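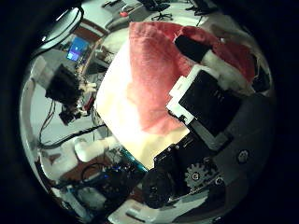
Kundomer soft-goods cell: progress report for February

Prepared by Riaan Joubert for Edileuza Lins, program office

1. Status

The cell is running again after the gripper rebuild. Work packages 1 and 2 are closed. Work package 3 (wrist camera recalibration) is open and will carry over into the next period. No change to the end date is requested.

2. Gripper

The rebuild was prompted by uneven closing on thin cloth, reported by Kátia Prado at the end of the last period. With the gripper off the arm, the drive gear was found to have worn on one flank, and two of the screws holding the palm plate had backed out. The gear was replaced from stock. The palm plate was refitted with new screws and a medium-strength thread compound, and all heads were marked with paint pen so that movement shows at a glance.

Both finger pads were changed at the same time. The old pads had hardened and were marking light-colored fabric. The replacement pads come from Fanano and are slightly softer. The white brackets that hold them were kept, after a check for cracks at the corners. One bracket had to be filed on the inside edge before the new pad would seat.

Closing force was then reset. The earlier setting had been raised step by step to make up for the worn gear and was too high for the repaired drive. It is now back at the value in the Brorureck setup sheet.

3. Test runs

Acceptance was set at 200 pick-and-place cycles on mixed textile items without operator help. The first run was stopped at cycle 706 of the combined count (old and new pads) when the trim on one item caught between pad and bracket. The filed edge was found to have a burr. It was removed and the run restarted from zero. The second run finished with no stops.

Knit hats and items with long pile remain the hardest to release. Sebastião Bezerra has added a short pause after opening, before the arm retracts. It adds to the cycle time, and we would like to take it out again once the pads have worn in.

4. Wrist camera

The camera mount was disturbed when the gripper came off, and the stored calibration no longer matches. Picks near the middle of the work area are unaffected. Toward the rim of the fisheye view the error is large enough to miss a narrow hem. Dede Addo has prepared a new target board. Calibration is waiting for a replacement lens ring, on order from Bragança.

5. Maintenance schedule

The following intervals are now in the cell log:

Palm plate screws, paint marks: check every shift
Finger pads: wipe daily, inspect weekly
Drive gear: clean and regrease every 2000 cycles
Cables at the wrist: check for rubbing whenever the gripper is removed

6. Spending

Parts for the rebuild were covered by the maintenance line. The lens ring was not planned and will be charged to contingency. We ask for approval to hold a second drive gear in stock, as the lead time on this part is nearly as long as a reporting period.

7. Next period

Fit lens ring and recalibrate wrist camera.
Repeat the acceptance run with the release pause removed.
Update the setup sheet with the new pad part number.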